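3.2 Repair sequencing after mains bursts

The Hanik district was chosen for the second case because its cast mains and its sewers share a single trench along most of the Enville road. When a main fails there, the escaping water carries the bedding into the sewer through open joints, and a void forms under the carriageway before any drop in pressure is logged at Drerkero pumping station. Khaemba's earlier survey treated the two networks separately and so gave no estimate of void growth.

We modelled a burst at each of three junctions. In every run the supply was shut off in stages, and 200 properties lost water at the first stage. Crews were assumed to work from one side of the road only, with the other lane kept open to buses.
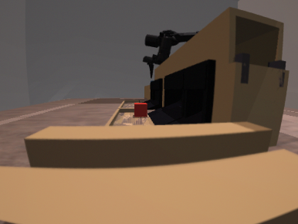

Figure 5. Rendered view across the floor towards the white stripe, with two parallel beams in the foreground.

Closing the downstream valve first kept the void smaller than closing the upstream valve first, but it lengthened the outage for the Abou Zeid estate, which has no second feed. The order of closure mattered less where the sewer had been relined. Backfill was placed in three layers in all runs, and settlement of the finished surface was not modelled. Costs are treated in Section 5.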